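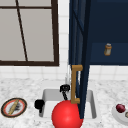 Ehsan Khosravi wrote back that the reading room should close for the whole of January, and that he would rather lose a month of visitors than a second shelf of parish registers.

Jul 17, 2025

His reply reached the Skolivgate archive before nine, and I spent the first part of the morning with it. The position of this office remains that a partial closure is enough. The registers in question number 800, of which 90 have been examined for mold and 40 set aside for treatment. Full closure would also stop the Simiyu family papers from being consulted, and those have been promised to readers through the winter.

Barış Tekin was asked for his view and gave it by telephone. He favors closing the lower room only and moving the treated volumes upstairs in batches. He also reminded me that the Zorketti bequest is still in its original boxes – a matter I had hoped to settle in the spring and did not.

The afternoon was given to correspondence. A letter to Ehsan was drafted, set aside, and drafted again in a milder tone. It asks him to supply humidity readings for the lower room by the end of the month and makes no commitment on dates.

Boxes 3 and 40 of the bequest were opened before I left. The first holds printed sermons in fair condition. The other holds household accounts, tied with tape, with several leaves stuck together at the fold. Both were entered in the register and returned to the cage. Blotting paper to be ordered tomorrow.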